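Nomik 读书支架（带阅读记录本）

商品分类：阅读用品 / 支架与书签
发货地：Stokosstead
颜色：深灰、米白
内容：支架一个，书页夹两个，记录本一本，布袋一个

关于这个产品

Nomik 是给喜欢读纸书的人做的支架。我们的小店在 Stokosstead，店里本来只卖旧书和一点文具，后来客人常常问我，有没有一种东西可以把厚的书打开放在桌上，不用手一直压着。市场上的支架我试过很多，有的太重，有的夹子太紧，会在纸上留下印子。所以我和 Jérémie Renaud 一起画了图，请 Egilsson 工坊来生产。现在卖的是第二版。

第一版买过的客人请注意：第二版的夹子不能装在第一版上，因为孔的位置改变了。如果您只需要换夹子，请写邮件给我们，第一版的夹子我们还留着一些库存。

适合什么样的书

小开本的平装书、一般的精装书、诗集、漫画单行本都可以放。支架能承受最厚 500 页左右的小说，这是指普通的纸；如果是很薄的字典纸，页数可以更多，请看厚度，不要看页数。大开本的画册我们不推荐，画册的重心太高，支架会慢慢向后倒。

新书的书脊比较硬，第一次打开的时候，最好先用手从前面和后面各翻几页，轻轻压一压，然后再放上支架。旧书如果胶已经干了，请不要用两个夹子，用一个就够了，另外一边让它自然地弯着。

平装书读到开头和结尾的部分，左右两边的厚度差别很大，这个时候可以把薄的那一边的夹子往中间移动一格。夹子下面有小的齿，移动时会有一点声音，这是正常的。

角度和使用方法

背板有五个角度。最低的角度适合一边吃早饭一边读，最高的角度适合坐在沙发上，把支架放在小桌上读。我自己最常用的是中间那个。戴眼镜的客人告诉我，高一点会更舒服，因为脖子不用低下去。

安装的步骤很简单：

先把背板向上抬起，听到“咔”的一声。
把后面的脚放进您需要的槽里。
把书打开，放在下面的托板上。
用左右两个夹子压住书页的下边，不要压到文字。
翻页的时候，只要松开右边的夹子，翻过去以后再压回来。

刚开始用的人会觉得翻页有一点麻烦，习惯以后就很快了。Bohdana Demchenko 帮我们试用了整个三月，她读的是一套很长的家族小说，她写信来说，最后她可以用一根手指翻页。她也提了一个意见：夹子的头应该再圆一点。第二版已经按照她的意见改了。 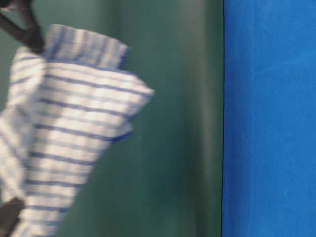 阅读记录本

和支架一起寄出的是一本薄的记录本，尺寸和普通的明信片差不多，可以放在书里面当书签。一本有 24 页，每一页写一本书。我自己每年读的书没有那么多，所以一本可以用很久，读得快的客人可能半年就用完了。

每一页上有书名、作者、开始读的月份、读完的月份，还有一块空白可以写感想。没有打分的地方，也没有星星。这个是我和 Jérémie 讨论了很久才决定的。他想要星星，我不想要。我的理由是，有些书读完的时候觉得一般，过了几个月却常常想起来，当时给的分数就变得很奇怪。如果您喜欢打分，空白的地方足够大，您可以自己画。

最后两页是“想读的书”清单，一共 17 行。为什么是这个数字，很多客人问过。原因是排版的时候正好放得下，没有别的意思。我的清单总是在增加，因为去超市或者等车的时候看见封面好看的书，就忍不住记下来。真正读完的，大概只有里面的一小部分。写在清单上的书没有读，也没有关系，第二年可以抄到新的本子上，或者不抄。

纸是微黄色的，钢笔可以写，墨水比较多的笔会透到背面一点点。铅笔最好。

记录本也可以单独购买，一次买三本有优惠，价格请看下面。

规格

背板宽度：24 厘米
托板深度：适合厚度在四厘米以内的书
角度：五个
折叠以后：可以平放进一般的书包
夹子：两个，头部为软的材料
记录本：24 页，线装
保修：购买后一年

价格和配送

支架套装：本店价 20 欧元，包含记录本一本
记录本三本装：8 欧元
替换夹子一对：3 欧元

欧洲境内的订单，付款以后三个工作日以内寄出。寄到亚洲的时间比较长，一般需要两到三个星期，请您耐心等待。中午十二点以前付款的订单，当天开始包装。如果是送给别人的礼物，请在备注里写明，我们会拿掉价格单，也可以帮您手写一张卡片，中文、法文都可以。我的中文字写得不太漂亮，但是会认真写。

清洁和保存

平时用干的软布擦就可以。请不要用酒精，酒精会让深灰色的表面变白。夹子的软头如果沾到了墨水，可以用温水和一点点肥皂洗，洗完要完全干了再夹书。米白色的支架长时间放在窗户旁边会变黄一点，这个不影响使用，也不属于保修的范围。

长时间不用的时候，请把背板放平，夹子放回布袋里。一直夹着同一本书超过几个月，纸上还是可能有轻微的痕迹，特别是光滑的铜版纸。

客人常问的事情

可以放电子阅读器吗？
可以，但是不要用夹子。托板前面有一条低的边，阅读器不会滑下来。

在床上可以用吗？
床太软，支架会不稳。有客人把它放在床上用的小桌子上，这样就没有问题。

左手习惯的人可以用吗？
可以，两个夹子是一样的，左右可以交换。

竖排、从右往左翻的书怎么办？
翻页的时候松开左边的夹子，其他的方法都相同。我们店里有一位客人专门读竖排的旧小说，她用了第一版，也用了第二版，都很习惯。

能不能只买支架，不要记录本？
可以，请在备注里写“不要本子”，价格会减两欧元。

在店里可以试用吗？
可以，入口旁边的桌子上放着一个样品。您可以带自己的书来试，这样最准确。Stovley 的读书会也有一个，参加活动的时候可以借用。

退换

收到以后 20 天以内，如果不满意，可以退回来。支架请保持干净，记录本没有写过字就可以。退回的邮费由客人负担，如果是我们寄错了或者东西坏了，邮费由我们负担。请先写邮件告诉我们订单号码，再把包裹寄出来。没有订单号码的包裹，处理起来要多花几天。

夹子断了请不要扔掉，拍一张照片寄给我们，一年以内免费换新的。

库存情况

深灰色：有货
米白色：少量，下一批由 Egilsson 工坊在制作中
记录本：有货
第一版替换夹子：请写邮件询问

您可能也需要

Nomik 窄书签，五张一套
Nomik 布书套，小号和中号
铅笔，带橡皮，两支装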